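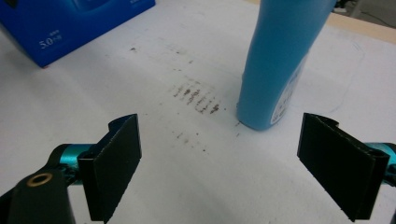 Section 2. Planning and Budgeting for the Station

Complete the following steps before placing an order with Dranora.

1. List the tasks the station will be used for. Wiping and unpacking tasks require consumables – enter these on a separate line.
2. Order grippers in pairs, one for each hand.
3. Set aside 20 percent of the equipment budget for finger pads, straps and cables.

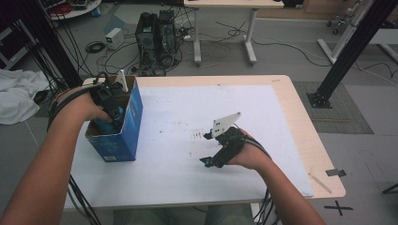 Should the computer be included in the first order?
Include it if the site has no suitable machine, and request one quotation for all items.

Note: Quotations issued in September remain valid for 8 weeks.

Caution: Do not order replacement pads from the Twal series. They do not fit Grondard grippers.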